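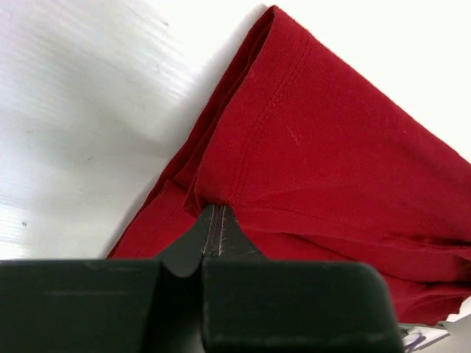
Folding notes, November, started 2:15 p.m. Carrying on from the last entry, where the open problem was hem roll. A cotton knit wants to curl at any free edge, and the hem allowance is the only thing resisting it. On the red knit the hem is doubled under and held with two rows of topstitching set close together, and the turned edge still sits up enough to throw a faint shadow on the white surface. That shadow is a usable check. If the edge is down, the shadow is a thin line; if it has started to roll, the line gets wider on one side. I have been using it in place of the feeler strip, which drags the cloth.

Working definitions, so that the older pages can be compared with these:

Roll - the edge turns over its own stitching and stays there.
Lift - the edge is off the table but goes back down when the cloth is pulled straight.
Bunch - more than one layer has shifted, and the fold has to be opened and redone.

The older pages use "curl" for all three. I am not going back to correct them, but anything logged as curl before this month should be read as unsorted.

Reference size for the flat shirt is 71 cm from shoulder to bottom hem, measured on the table with the cloth relaxed. Target width after the side folds is 34 cm. Target width on the shelf is the same, so there is no allowance for a side fold that creeps outward. The Obura shelves have a lip at the front and a pile that is too wide catches on it. 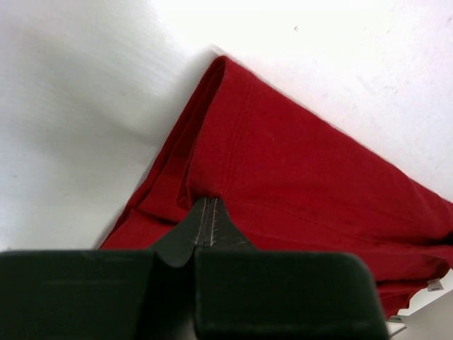 Sequence as used today:

1. Lay out flat, collar to the right, bottom hem parallel to the front edge if the shirt is turned, otherwise square to it.
2. Smooth from the collar toward the hem. Stop at the hem stitching and do not push past it.
3. Fold the near side in. Lay the sleeve back on itself.
4. Same for the far side.
5. Fold the hem end up to just short of the collar.
6. Fold once more. Folded edge faces out on the shelf.

Step 2 changed from the last version. It used to say "smooth off the end," and that is where much of the roll was coming from. Pushing past the stitching feeds slack into the allowance, and the slack has nowhere to go except over the edge. With the stop at the stitch line the allowance stays as it was sewn.

Step 3 has one known weak point. Where the sleeve lies back on the body there are several thicknesses in one spot, and the next fold pivots on that spot. The fix is to lay the sleeve at a slight angle so that its hem is clear of the body fold. The angle does not need to be measured. Anything that keeps the two thick places apart is enough.

Tried the Asberg fold again for comparison (hem end first, then the sides). It is quicker and gives a squarer front edge. It also traps the hem inside, so any roll is locked in and shows up as a ridge through the top layer. Fine for woven shirts. I would not use it on knits that have been tumble dried.

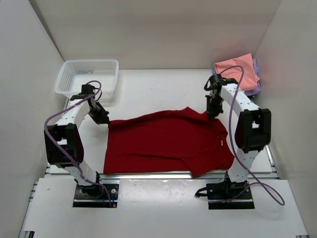 Does the collar need to be straight before the shoulders are pulled out?

It is better to pull the shoulders first. The collar rib is stiffer than the body and will follow if the two shoulder points are drawn apart evenly along the top edge. Straightening the collar first leaves a crease across the upper part of the body, and that crease then has to be worked all the way down to the hem. Check the neck label last; if it is centered, the two sides are close enough to fold.

Basket and pile: the perforated basket goes at the back left, the finished pile at the back right. Pink is on top of the pile, lavender under it with one edge out. An edge sticking out like this is a width fault somewhere, either in the piece itself or in how it was set down. Before refolding, lift off whatever is on top and put the lower piece square. If it still sticks out, refold.

Pile limit stays at 11 pieces. Above that the lower folds compress and the measured width goes over 34 on pieces that passed when they were set down. Heavier cotton would probably allow less, to be tested.

On washing, the Sukance sheets say 30 degrees and line drying for the red and the pinks, and that should stand. Line-dried pieces come in with long, soft ripples that smooth out in one pass. Tumble-dried pieces come in with short hard creases near the hem and the sleeve ends, and one pass does not take them out.

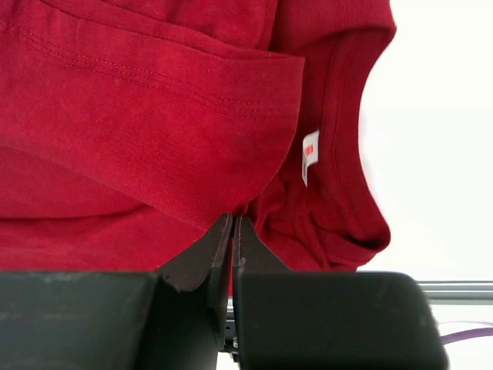 Entered by the garment bench, Kendholm workshop
Folding notes, continued, 4:40 p.m.

Recovering a bunched fold. The usual mistake is to grab the top flap at its corner and pull. The hem band is stiffer than the cloth around it, so it moves as one piece, and the layer underneath stays where it is with a dark crease along the join. Better order: find the double stitching, take hold below it with both layers, raise only as far as needed to free the lower one, and lay it down again from the fold outward. Then smooth the under layer before the flap goes back.

Lint is heavier than last month. Pale specks on the red, most noticeable across the flat part of the flap. It has no effect on the fold but it does transfer to the table, and the specks on the white surface get mistaken for marks. Wipe between colors, dry cloth only. The damp one leaves streaks that look like creases from a low angle.

To do:
- repeat the pile test with heavier cotton
- mark the 34 cm width at the shelf end as well
- rewrite step 1, the part about turning the shirt is unclear
- ask Sukance whether the hem allowance changed between lots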